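11/02/2021

Up at half six. Porridge, then the bus to Dimlow with the rucksack and the old shoes on. Cold but no wind. I was there before the doors opened and stood by the railings until somebody let us in.

Morning

Spent the first hour on post. There were three parcels to log and one to send back to Fidar because they had put the wrong lead in again. That makes the second time since September. The return form wanted an order number, which I didn't have, so I rang them and waited, and in the end a woman found it under the old address.

After that I cleared my drawer, a job I have been putting off for weeks. Old receipts, a dead torch, 717 written on a scrap of card with no clue what it was for. Threw most of it out. Kept the card.

Took my break down in the atrium at the dark oval table. I like it there with all the floors going up round you. The table had the usual spread on it: a mouse on its side next to a light blue mouse pad with cartoon figures, something round and brown from a bakery in a clear bag, a couple of small white boxes, a little bottle with a blue cap. The paper carrier with the twisted handles was standing at the far end.
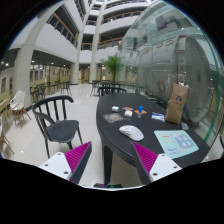 Afternoon

Typed up the Cuvden list. It came to 343 lines and I checked it twice. Found one wrong date and a line entered under Fahmy that should have gone elsewhere. Sent it off just after three and heard nothing back.

Cheese sandwich at my desk, late, and an apple that had gone soft on one side. I must buy bread on Saturday, and washing powder.

Walked home by the canal instead of getting the bus. About 3,000 steps by the counter, less than I'd have guessed. My left heel is rubbing again so the old shoes will have to go.

Evening

Soup. Put a wash on and rang the dentist's, but only got the machine. Read two chapters and lost my place. Bed by ten, alarm set for quarter past six as I want the early bus tomorrow.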